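Kesora opens its spring series with a long live set from Hurer

The label Kesora has put online the first recording of its new live series, and it goes to Hurer, the solo project of the Swiss producer Mirjam Bühler. The set was recorded in April in the basement room of Rastora, the club where she has played regularly since her first EP. It lasts almost two hours and it is free to stream. A download version will follow on Monday for people who subscribe to the label's newsletter.

Listeners who know Hurer only from the records may be surprised by the beginning. For a long time there is no kick drum, just a low tone that moves slowly up and down, and a voice that has been stretched until the words cannot be understood. The first real rhythm comes in very quietly at 100 beats per minute. From there Bühler raises the tempo in small steps, so small that you do not notice them when you are inside the music, and the last part runs at 125. For a techno set this is still not fast, but after such a slow start it feels like running down a hill.

Bühler says that the slow opening was not planned. "I wanted to start with the drums, as I always do," she told us by phone. "Then I heard how the low tone was filling the room, and I thought, let it stay a little longer. When I looked at the clock, a good part of my time was already gone. I had to leave out two tracks that I had prepared, but I don't miss them."

All the material in the set is her own, and most of it has not been released. Only one piece will be familiar, the title track of her EP "Tiêu", which came out on Kesora last year. It appears in the second half in a much harder form. The bell melody is gone and the bass line has moved to the front — some fans have already asked in the comments if this version will get a release. The label has not answered yet.

The sound of the recording deserves a mention too. Many live sets on the internet are taken directly from the mixer, and they can feel a little dry when you hear them at home. Kesora has mixed the direct signal with two microphones placed at the back of the room. You hear some talking between the pieces, a whistle now and then, and once a bottle that falls over near the bar. It never becomes too much, and in the quiet passages it helps you to imagine how deep the ceiling of this place is.

According to the label, the series will have four parts. The names of the other artists are kept secret for the moment, but all of the sets will be recorded in the same room and none of them will be edited afterward. "If there is a mistake, the mistake stays," says the text that comes with the first recording. In the case of Hurer there is one clear moment of this kind, a bit after the middle, when a hi-hat comes in on the wrong beat and is taken out again very quickly. Bühler laughed when we asked her about it. "I pressed the wrong button. My hands were cold!"

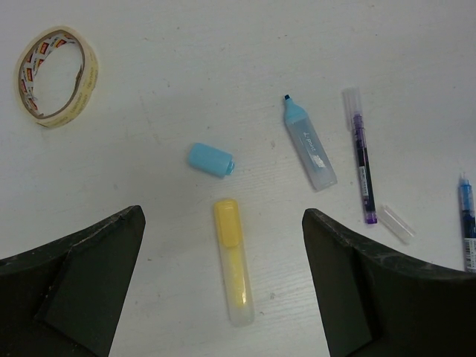
NEWS / ELECTRONIC

For the coming months Bühler has planned only a few concerts. She wants to spend the summer in her studio and finish her first album, which she has been promising for quite a long time now. Part of the low tone from the Rastora set will be used there, she says, but in a shorter form and with a different ending. The album will also appear on Kesora. It has no title yet, and she does not want to give a date, as she has missed her own deadlines before.

Before the studio work begins, she returns to Rastora for one more night, this time as a DJ and with a box of old dub and electro records. The doors open at 11 p.m. and there are no advance tickets, so it is better to come early. Hurer will play the closing set.

The recording can be streamed on the Kesora website and on the label's usual channels. The track list is not published — Bühler prefers to give the pieces their names when they are finished.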